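Chapter 4

Depression in Later Life

After reading this chapter you should be able to tell the difference between grief and a depressive episode in an older adult, name the signs that are most often missed in a first visit, and explain how a county program can reach people who do not ask for help.

A widower in Ronville stopped going to the barber in February. He had gone every second Friday for most of his adult life. When his daughter asked about it, he said his hair grew slower now. By summer he had lost weight, was sleeping in the recliner, and had let two prescriptions run out. His doctor treated the weight loss and renewed the prescriptions. The word "depression" does not appear in his chart until the following winter. 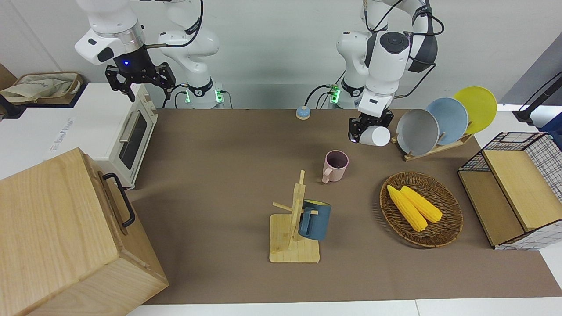
Cases like his are common in home visiting work. Older adults with depression often do not say that they are sad. They talk about their stomach, their back, or how tired they are. They may say they have no interest in food, or that it is too much trouble to call anyone. A visitor who is listening only for sadness will hear a list of physical complaints and write those down.

Age itself is part of the confusion. Family members, and some clinicians, expect an older person to slow down and withdraw. Depression is not a normal part of aging, and it can be treated at 80 as well as at 40. Treatment may be talk therapy, medicine, or both. Medicine needs closer watching in this age group, especially in a person who already takes several drugs.

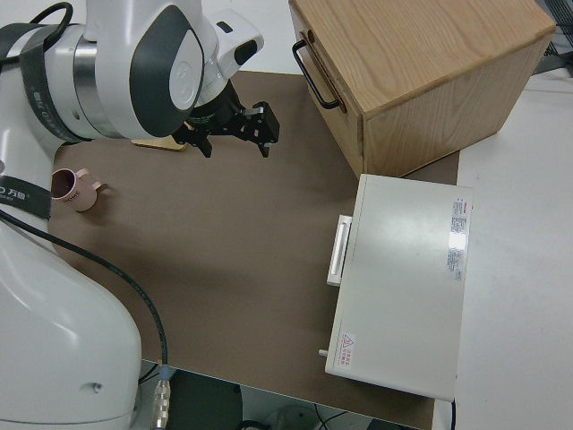
Department of Community and Behavioral Health, Gindarau College

The Dando Project, which this chapter returns to several times, was set up to find people who had dropped out of view. Its staff mailed a short questionnaire to 3,000 households with at least one resident over 65. They received 431 back. From those, the team chose 200 people for a home visit, giving first place to anyone who lived alone and had lost a spouse or sibling within the past 52 weeks.

The low return was a finding in its own right. People who are depressed are less likely to open mail, fill out forms, or pick up the phone. A program that waits for replies will mostly hear from those who are doing fairly well. For this reason the second round used meal delivery drivers and pharmacy clerks, who were trained to notice changes and, with the person's permission, pass a name along. Section 4.3 covers the consent form they used and the problems with its first version.

Grief needs separate attention. A person in grief may cry daily and still laugh at an old story. The pain tends to come in waves and is tied to thoughts of the one who died. In depression the low mood is more constant, and feelings of worthlessness are common. The two can occur together, and a recent death should never be used as grounds for skipping the screening questions.

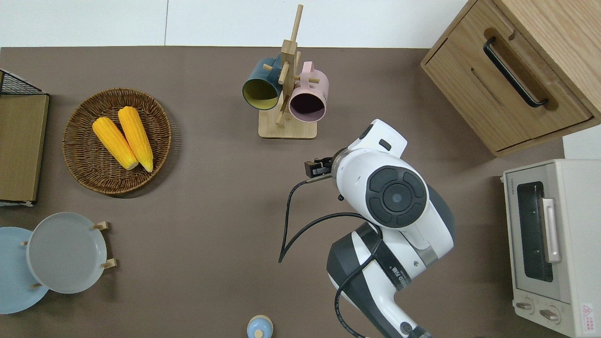 Saadet Akyol remarked after her first month of visits that she had been asking the questions in the wrong order. She had opened with mood and gotten polite answers. When she began with sleep and meals, she said, people talked longer, and the questions about mood no longer felt like a test.

Her change of order was later adopted in the Appiah interview guide, reprinted at the end of this chapter. Read the guide once before going on to Section 4.1, and mark any question you would find hard to ask aloud. The question about thoughts of suicide is usually among them. It must be asked directly, in plain words, and asking it does not put the idea in a person's mind.

Key terms

late-life depression
bereavement
screening
gatekeeper referral
passive suicidal ideation

4.1 What Visitors See First

The first ten minutes of a home visit are rarely spent on the interview.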